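3. Walking as a way of remembering a village

3.1 Why we took the interviews outdoors

Our first interviews for the Votstead oral history project were held at kitchen tables, and they were good interviews. People told us about schools, weddings, the closing of the dairy and the winter the mill pond froze solid. But when we read the transcripts side by side, we noticed how alike they were. Each speaker had a set of stories that had been told many times before, in nearly the same words, and our questions mostly served to start them up again.

Everything changed when Afaf Saliba offered to show one of us the way to the old dairy on foot. She talked the whole way! She remembered the names of cows, a quarrel over a gate, the smell of the whey tank, and a song her aunt used to sing on the way home (she sang two verses of it). None of this had come up indoors, although we had asked her directly about the dairy. We went home that evening and rewrote the study plan.

The final group was made up of 40 residents, each interviewed once at home and once on a walk of their own choosing. Walks lasted 30 minutes or more, and the speaker decided where to stop, when to turn back and what was worth talking about. We kept our own questions to a minimum.

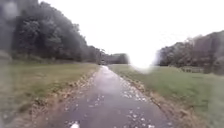
Memory for places has often been studied through landmarks such as a church, a shop or a bridge. Our speakers did use landmarks, and they used them well, but a surprising share of the best material came from stretches with very little to point at. The field path between Votstead and Wurkley is a good case. Someone walking it has wet asphalt ahead, fallen leaves scattered over it and a low line of trees a long way off, and that is very nearly the whole view. Yet speakers on this stretch produced some of the longest unbroken stories in the collection. Georges Karaki told us the full history of his family's bakery there, from the first oven to the last delivery van, and did not break off until we reached the first houses of Wurkley.

We think two things are going on. The first is rhythm: on a plain, straight way the speaker does not need to think about where to go next, and the talk settles into the pace of the feet. The second is what Dima Nassar, herself a speaker in the study, called "talking forward." Two people side by side look the same way and seldom at each other, and difficult subjects seem to come more easily. Stories of debt, illness and family quarrels turned up on the field path again and again. At the kitchen table they were usually passed over in a sentence.

3.2 Surfaces and small changes

A second finding delighted us, as we had not gone looking for it. Speakers paid a great deal of attention to the ground. They commented on repairs, puddles, roots and edges, and these comments very often opened the door to a memory. We began to code them as "surface prompts," and they soon became our favorite part of the transcripts.
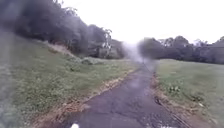
Figure 2. The Votstead to Wurkley path, with fine cracking across the asphalt.

Nigel Lambert gave us a lovely example. He stopped to complain about the cracks, and from the cracks he went to the year the path was first paved, and from there to the men who walked it before that in rubber boots, carrying their good shoes in a bag. The shoes led him to the dance hall, and the dance hall led him to his wife. The whole chain took him less than 10 minutes. In his indoor interview he had said only that they met "at a dance, like everybody."

Surface prompts differ from landmark prompts in one useful way. A landmark tends to call up the official story, the one that the whole village shares and that a visitor might be told. The ground calls up habits: who walked there, in what weather, carrying what. Those are exactly the details that local archives lack, and we would encourage anyone planning a similar project to listen for them.

3.3 Weather, season and mood

Most of our home interviews were finished by January, and we had worried that damp weather would put people off the walks.
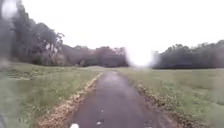

It did so far less than we feared. Several speakers preferred a gray day, and Sawsan Semaan told us that she could not "think properly" in bright sun. Her account of the evening classes at the Illis schoolhouse, given under an umbrella, is the most detailed we have of any public building in the area. She named the teachers, drew the seating plan in the air with one finger and recited part of a poem she had learned there as a girl.

We do not want to claim too much from this. Speakers who dislike rain may simply have put off their walks, and we did not record mood in any formal way. Still, the transcripts from dull days are rich in talk about work, school and errands, the ordinary business of getting from one place to another, and we would love to see the question taken up with a larger group.

3.4 Limits of the method

Walking interviews leave some people out. Speakers who could not manage rough ground were offered a slower route through the center of the village, and that route is full of landmarks, so their material cannot be compared directly with the rest.

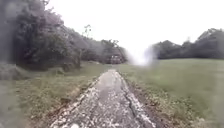 Figure 3. Broken pavement with pale fragments of stone and gravel, and a strip of bare soil along the right side.

Sound quality was also uneven. Wind spoiled parts of several recordings, and the Voicu clip-on microphones picked up every rustle of a coat. We recovered most of the lost passages by reading our notes back to the speakers, who were generous with their time and who, very often, remembered something more while they were at it. Those additions are marked in the transcripts and were left out of the comparison in Section 4.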